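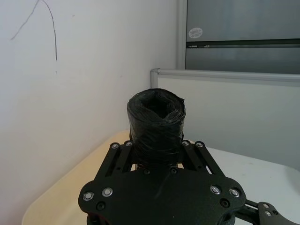

Can a machine do household and shop-floor chores yet?

Single steps of some chores, in a prepared workspace, are within reach. Whole chores, done start to finish in an ordinary kitchen or stockroom without a person nearby, are not a claim we are prepared to make for our own equipment.

Zirkska publishes first results from Mernitz chore trials

MERNITZ, October – Zirkska, a developer of handling software for light-duty robot arms, has released the first results from its chore trials at the Mernitz workshop. The trials cover small pick-and-place jobs that turn up both at home and behind a shop counter: sorting supplies into bins, putting away rolled goods, and moving light items from a table to a tray.

The results cover 2268 attempts across 223 test sessions. An attempt was counted as complete only if the item was picked up, carried and released in its assigned place with no help from the operator. Attempts in which the operator touched the item, the bin or the arm were logged as assisted and reported separately.

"People ask us when the arm will tidy a house, and our data does not answer that question," said Rosalind Pennington, head of trials at Zirkska. "It answers a smaller one, which is how often the arm can put a given item in a given place, and what goes wrong when it can't."

Soft and rolled goods

Rigid items with flat sides gave the fewest failures in the trials. Rolled and wrapped goods gave more. A roll of plastic bags has no fixed outline. Its surface creases under grip pressure, its ends fold inward, and a loose layer can catch on the fingers at release. Black film adds a second difficulty, as highlights along the wrinkles change with every small movement and can be read by the vision software as edges.

The test protocol for rolled goods asks for an upright grasp, with the roll held between the two finger linkages and the open end facing up. Grip force is set once per item type and is not adjusted by hand between attempts. Bins and trays are moved between sessions so that the software cannot rely on stored positions. 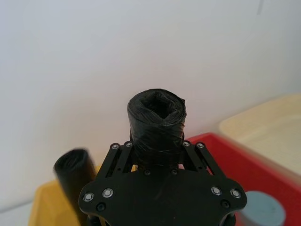
A roll of black plastic bags held upright in the gripper, with yellow and red bins to either side.

Failures were sorted by cause. The largest group was poor alignment before the grasp, in which the fingers closed off center and the roll turned. The second was release, in which the item left the fingers but came to rest outside its assigned place. Drops during transport formed the smallest group. Zirkska will publish the full table of causes with the technical report.

What the trials do not cover

The trials did not test opening bags, tearing one bag from a roll, or fitting a liner into a bin. Each of these calls for two points of contact and some sense of how far the film will stretch. They are common parts of the chore as people do it, and a system that can only put the roll away has done a small share of the work.

The trials also took place on prepared surfaces, under indoor lighting, with a trained operator present. No conclusions should be drawn about homes with children or pets, or about shops during opening hours. Speed was recorded but was not a pass condition. – A person who knows where the items belong is faster at every task in the current set.

"We would like buyers to read the limits first," said Pennington. "If a shop wants supplies sorted overnight into fixed bins, there is something to discuss. If it wants a general helper, we would tell it to wait."

Next phase

The next phase adds 100 household and stockroom items to the set, with an emphasis on film, cloth and thin card. Each item will be given 200 attempts under the same counting rules. Ní Bhriain, the engineering firm that reviews the test records, will again have access to all session logs, including sessions stopped early.

Task software for the next phase will run on Cestumano, Zirkska's planning package for short chore sequences. Cestumano allows an operator to join single steps – pick, carry, place, check – and to set the point at which the arm must stop and ask for help. It is available to trial partners only, and no date has been set for general sale.

Shops and housing operators interested in supplying items or workspace for the next phase may apply through the Zirkska trials office in Mernitz. Applicants should list the items handled, the type of surface, and the hours during which the space can be used.

About Zirkska

Zirkska develops grasping and planning software for light-duty robot arms used in sorting, storage and small-item handling. The company is based in Mernitz.

Media contact: Rosalind Pennington, Zirkska trials office, Mernitz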